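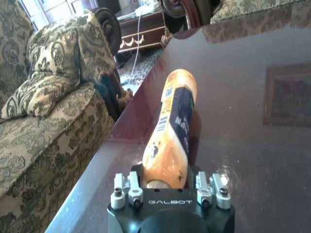

시연 교시

시연 교시(示演敎示, 영어: teaching by demonstration)는 사람이 로봇의 팔을 직접 잡고 움직이거나 원격 조작 장치로 조종하여 작업의 수행 방법을 로봇에 전달하는 기법의 총칭이다. 수행 과정에서 얻은 관절 각도, 그리퍼 개폐량, 카메라 영상 등을 시간순으로 기록하며, 기록은 동작의 단순 재생이나 제어 정책의 학습에 쓰인다. 후자는 흔히 모방 학습으로 분류된다. 산업 현장에서는 '티칭'이라는 외래어가 널리 통용되나, 티칭은 좌표를 수치로 입력하는 방식까지 포함하므로 시연 교시보다 범위가 넓다.

용어

시연을 수행하는 사람을 시연자 또는 조작자라 한다. 로봇이 작업을 시작하여 정해진 종료 상태에 이를 때까지의 기록 한 건은 에피소드라 부르며, 같은 뜻으로 '궤적'을 쓰는 문헌도 있다. 엄밀한 의미의 궤적은 위치와 자세의 시간적 변화만을 가리키므로, 영상과 힘 정보를 포함하는 기록에는 에피소드가 더 적절한 용어로 여겨진다.

분류

시연 교시는 시연자와 로봇의 관계에 따라 크게 직접 교시와 원격 교시로 나뉜다.

직접 교시는 시연자가 로봇의 손목이나 팔을 잡고 원하는 경로를 따라 움직이는 방식이다. 로봇은 중력 보상 상태에 놓여 작은 힘에도 따라 움직이며, 접촉에서 생기는 반력이 시연자의 손에 곧바로 전해진다. 별도의 조종 장치가 필요 없고 숙련 기간이 짧다. 반면 시연자의 손과 몸이 카메라 시야에 들어오기 쉽고, 한 사람이 두 팔을 동시에 정밀하게 움직이기 어렵다. 용접선 추종, 연마, 도장과 같이 경로의 형상이 중요한 작업에 주로 쓰인다.

원격 교시는 시연자가 로봇에서 떨어진 위치에서 조종 장치를 사용하는 방식이다. 조종 장치로는 로봇 팔과 관절 구조가 같은 소형 주(主)장치, 가상현실용 손 조종기, 동작 포착 장갑 등이 있다. 시연자가 로봇의 카메라 영상만을 보고 조종하는 경우, 기록된 동작은 로봇 자신이 얻을 수 있는 정보만으로 이루어진 판단에 가까워진다. 이 성질은 영상을 입력으로 삼는 정책을 학습할 때 유리하다. 통신 지연과 깊이 감각의 부족은 단점으로 꼽힌다.

이 밖에 시연자가 그리퍼 형태의 도구를 손에 들고 작업하며 그 움직임을 기록하는 방식이 있다. 로봇 본체가 없어도 자료를 모을 수 있으나, 팔의 관절 한계나 자기 충돌이 기록에 반영되지 않으므로 변환 단계에서 실행 가능성을 따로 검사하여야 한다.

가정 환경에서의 시연

가정용 이동 조작 로봇의 시연은 실제 주거 공간이나 이를 본뜬 시험 공간에서 이루어진다. 식탁 정리, 의류 수거, 쓰레기 치우기 등이 대표적인 과제이며, 대상 물체의 모양과 굳기가 일정하지 않다는 공통점이 있다. 산업용 부품과 달리 비닐봉지나 옷감은 잡는 순간 형태가 변하므로, 최종 위치만 지정하는 교시로는 동작을 재현하기 어렵다.

두 팔을 가진 로봇에서는 팔의 역할 분담도 시연에 포함된다. 한 팔이 용기를 받치고 다른 팔이 물체를 집어 넣는 작업에서 시연자는 용기의 기울기와 집는 팔의 접근 방향을 함께 조절한다.

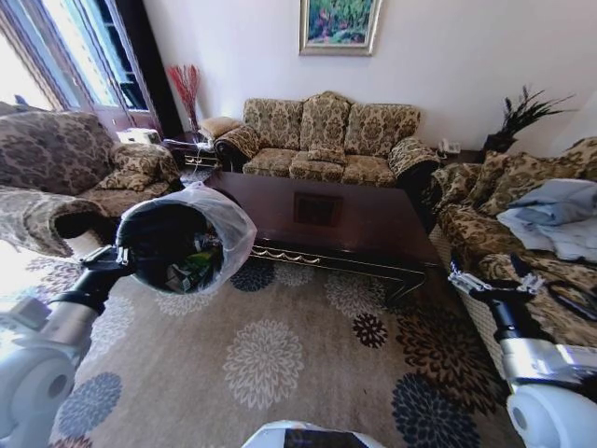
역할 분담이 에피소드마다 달라지면 학습된 정책이 두 방식 사이에서 머뭇거리는 현상이 나타날 수 있다. 따라서 과제 지침서에는 어느 팔로 용기를 들 것인지, 용기를 든 팔을 언제 멈출 것인지가 명시된다. 다만 지침이 지나치게 세밀하면 동작의 다양성이 줄어들어, 물체의 위치가 조금만 바뀌어도 정책이 대응하지 못하게 된다.

물체의 초기 배치는 에피소드 사이에 변경하는 것이 원칙이다. 배치표를 미리 작성하는 기관이 있는가 하면, 정해진 구역 안에서 시연자의 재량에 맡기는 기관도 있다. 가구의 위치는 대체로 고정하되, 일정한 수의 에피소드를 마친 뒤 방을 옮겨 새로 수집한다.

기록 장치

시연 기록에는 통상 둘 이상의 카메라가 사용된다. 머리 부위의 카메라는 작업 공간 전체와 두 팔의 상대 위치를 담고, 손목 카메라는 그리퍼와 대상 물체 사이의 관계를 가까이에서 담는다. 각 영상은 관절 자료와 시각을 맞추어 저장한다. 시각이 어긋난 자료로 학습한 정책은 그리퍼를 지나치게 일찍 또는 늦게 닫는 경향을 보인다.
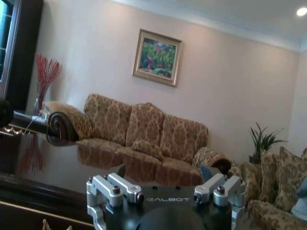
손목 카메라의 영상은 팔의 자세에 따라 시점이 크게 변한다. 카메라가 손목과 함께 회전하기 때문에 소파 등받이나 벽의 수평선이 기울어 나타나며, 그리퍼의 기부는 영상 하단의 같은 자리에 머문다. 광택이 강한 탁자도 고려 대상이 된다. 잘 닦인 어두운 상판에는 맞은편 소파의 무늬가 뒤집힌 채 비치고 붉은 장식 가지까지 흐릿하게 나타나므로, 반사상을 실제 물체의 윤곽과 구별하지 못하는 인식 모형에서는 오류가 생길 수 있다. 이러한 표면을 자료에서 배제하지 않고 여러 조명 조건에서 기록해 두는 것이 일반적이다.

품질 관리

수집된 에피소드는 학습에 쓰이기 전에 검수를 거친다. 주요 검수 항목은 다음과 같다.

종료 상태의 충족 여부
영상과 관절 자료의 시각 일치
불필요한 정지 구간의 유무
그리퍼와 가구의 의도하지 않은 접촉
과제 설명문과 실제 동작의 부합

실패한 에피소드의 처리에는 견해가 갈린다. 전량 폐기하는 기관이 많으나, 물체를 놓친 뒤 다시 집는 복구 동작은 정책의 안정성에 도움이 된다는 이유로 별도의 표지를 붙여 보존하기도 한다.

사례

Lidance 과제는 거실 정리 작업을 대상으로 한 원격 교시 자료 수집 사업으로, 에피소드 2057건을 기록하였다. 이 가운데 586건은 두 팔을 함께 사용하는 작업이며, 94건은 복구 동작을 포함한 기록으로 따로 분류되었다. 조종 장치는 Greslow가, 기록용 소프트웨어는 Grekari가 공급하였다.

Cuypers 연구단은 직접 교시로 얻은 598건을 같은 형식으로 변환하여 원격 교시 자료와 비교하였다. 연구단의 보고에 따르면 직접 교시 쪽은 접촉 구간의 동작이 매끄러웠고, 원격 교시 쪽은 접근 경로가 더 다양하였다. 두 자료는 시연자 구성과 대상 물체가 서로 달라 성공률의 직접 비교는 이루어지지 않았다.

안전과 개인정보

직접 교시에서는 시연자가 로봇의 동작 범위 안에 머물므로 속도와 힘을 제한하고 비상 정지 장치를 손이 닿는 곳에 둔다. 원격 교시에서는 조종 신호가 끊길 때 팔이 그 자리에 정지하도록 설정하며, 물체를 들고 있던 그리퍼는 닫힌 상태를 유지하게 한다. 실제 주택에서 수집한 영상에는 거주자의 소지품이 포함될 수 있어 사전 동의를 받고, 우편물이나 가족사진과 같이 신원을 드러내는 물품은 촬영 전에 치우거나 공개 전에 가린다.

같이 보기

모방 학습
원격 조작
중력 보상
이동 조작 로봇

최종 수정: 2025년 10월 13일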